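Trostex Releases Oleo Floor Coating for Light Industrial Workrooms

TRESDALE, April 28, 2019 – Trostex today announced the general release of Oleo, a two-part floor coating for workshops, test rooms and small assembly areas. The product is sold in one finish and is applied over cured concrete with a standard roller.

Oleo is supplied as a base and a hardener, mixed on site and laid in two coats. The second coat goes down once the first no longer marks under light thumb pressure. Foot traffic may resume after the second coat has cured for 60 hours. Heavy equipment should be moved in on boards.
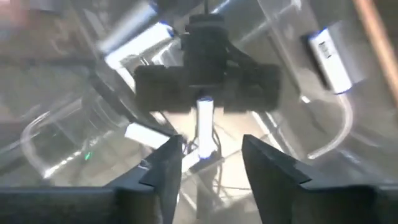
Black equipment at close range.

"Most of the calls we took in February were about edges and corners," said Karine Bergeron, product manager at Trostex. "The revised base is thicker and stays where it is put. Installers should still cut in by hand along walls and around fixed legs."

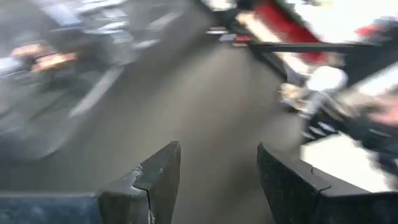
Color was settled late in the project. Trial panels were compared under room lighting, and pale shades showed scuffs sooner than mid-tones. A gray floor, like the strip between the two black fingers, also gives dark fittings a plain background. Trostex will accept requests for other shades through its dealers but has set no release date for them.

Surface preparation is unchanged from earlier Trostex coatings. Oil must be removed with a degreaser, and old paint must be ground back to bare concrete. Cracks should be filled and sanded flush before the first coat.
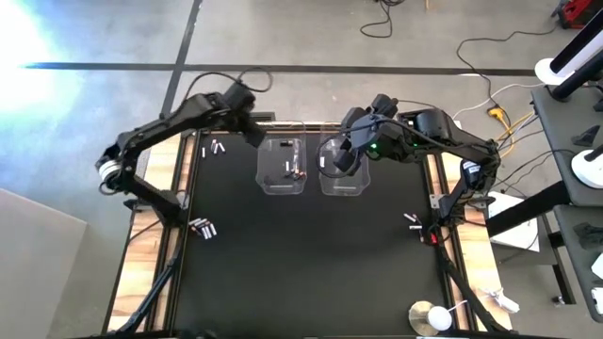 Two arms and two clear bins at a black worktable.

Oleo will be distributed by Kowalchuk in four kit sizes. Data sheets and mixing charts are packed with each kit.

Press contact: Pankaj Rajput, Trostex
Technical contact: Borghild Lindholm, Trostex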